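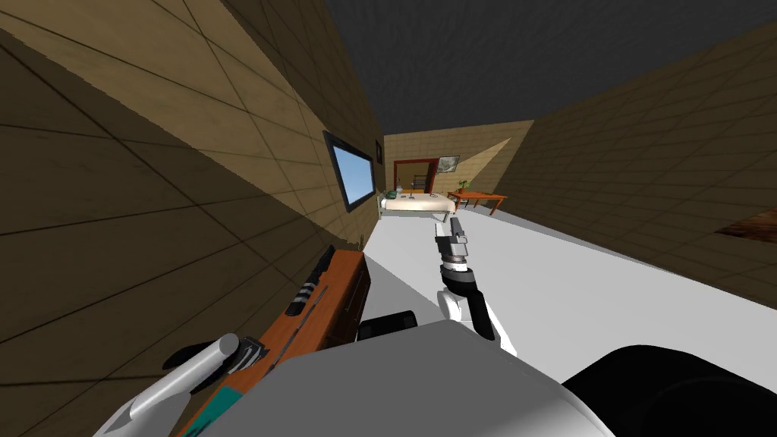
Floserside, mardi 4 août 2020

Qui sommes-nous ?

Ostapchuk est un site de football. Plus précisément, un site qui parle des championnats que les autres expédient en deux lignes, entre la météo et le tiercé. Notre rédaction est installée à Floserside, ville dont le club a connu la première division pendant une saison, le temps de vérifier que ce n'était pas pour lui.

Le nom intrigue. C'est celui d'un arrière gauche que les plus anciens d'entre nous ont vu jouer, et dont les centres finissaient avec une régularité admirable sur le parking. Il nous fallait un patronage à notre mesure.

Ce que nous publions

Des avant-matchs, des comptes rendus, des entretiens, quelques analyses tactiques avec des flèches. Nous suivons toute l'année le FC Floserside, l'Union Kallberg et les Feddale Rovers, plus les équipes réserves quand il ne pleut pas trop. À ce jour, 734 articles sont en ligne, dont un certain nombre annoncent des victoires qui n'ont pas eu lieu. Nous les laissons. Un pronostic retiré en douce, c'est un hors-jeu qu'on n'ose pas siffler.

Pour les transferts, nous appliquons une règle simple : trois sources, ou rien. Le plus souvent, c'est rien, et nos étés sont donc assez calmes. Si vous cherchez à savoir quel avant-centre a été aperçu à l'aéroport avec une valise, d'autres confrères feront cela très bien. 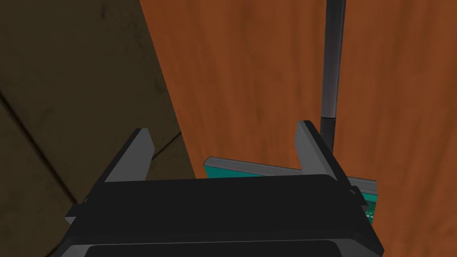 Pince robotisée à deux doigts, image de synthèse.

Comment nous travaillons

Nous sommes onze, chiffre qui nous a valu toutes les plaisanteries possibles et une inscription au tournoi de la presse régionale (éliminés au premier tour, contre Kallberg, sur un but que nous contestons encore). Les articles sont relus par quelqu'un qui ne supporte pas la même équipe que l'auteur. La méthode rallonge les délais et améliore sensiblement l'usage des adjectifs.

Nous notons les joueurs sur dix, comme tout le monde, et nous recevons ensuite des messages de leurs cousins, comme tout le monde.

Qui paie ?

Nos abonnés, au nombre de 341, et un peu de publicité locale. Aucun club n'est actionnaire. L'un d'eux nous a proposé un jour des places en loge en échange d'un ton « plus constructif » ; nous avons regardé le match depuis la tribune est, debout, derrière un poteau, et le compte rendu n'en a pas été plus tendre.

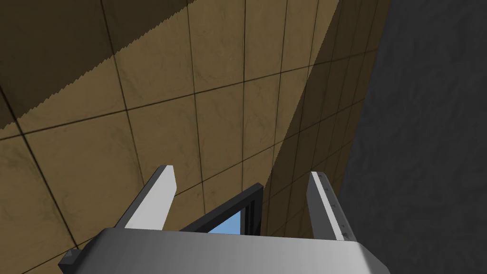
Nous écrire

Les erreurs de score, de minute ou d'orthographe sont à signaler par le formulaire de contact. Elles sont corrigées dans la journée, avec une mention en bas d'article. Les désaccords sur le placement de la défense de Feddale vont dans les commentaires, où ils trouveront de la compagnie.

Nous acceptons les piges à partir d'octobre, de préférence sur le football féminin et les divisions inférieures. Joignez un texte déjà écrit, même court. Les propositions intitulées « Pourquoi l'arbitrage est contre nous » sont lues en dernier.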